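The Bowl Page: Odds and Ends from the Dultolow Table

Every house has a bowl that isn't for anything. Ours has ended up with a gallery page, which is more than the good china ever got. 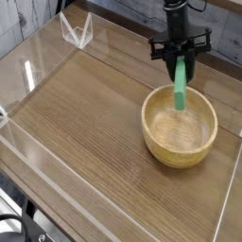
The honey-coloured one, with a green stick on its way in or out. Look past it for the turning marks on the inside, faint rings that I have failed to capture on my phone 22 times.

Posted Jun 7, 2023, in the Kitchen and Table set (album 91).

A few notes for those who wrote in after the last album. The bowl is wood, plainly, and the grain gets a bit darker and browner toward the foot. I can't tell you what species. Two readers have told me with total confidence, and they disagree. It came from the Nedelcu clearance shed in a carton marked "kitchen, misc.", under a fondue set I'm still trying to give away.

In its time with us it has held lemons, keys, a single glove, takeaway menus from places that have closed, and for one ambitious week, salad. The salad was a mistake. Dressing gets into everything, and the bowl smelled of garlic until July.

Care, such as it is: wipe it, dry it, rub in a little oil when it starts looking thirsty. I use the Geltance stuff because the tin was already open. Don't soak it, and keep it out of the dishwasher unless you'd like two half bowls.

The table underneath gets its own album eventually. It's the same family of brown as everything else I own — my favourite colour, apparently, by default — and it shows every crumb.

Still to come: the Drudness teapot, lid included, and the drawer of spoons.

754 views. Comments are open, though the wood species debate is closed.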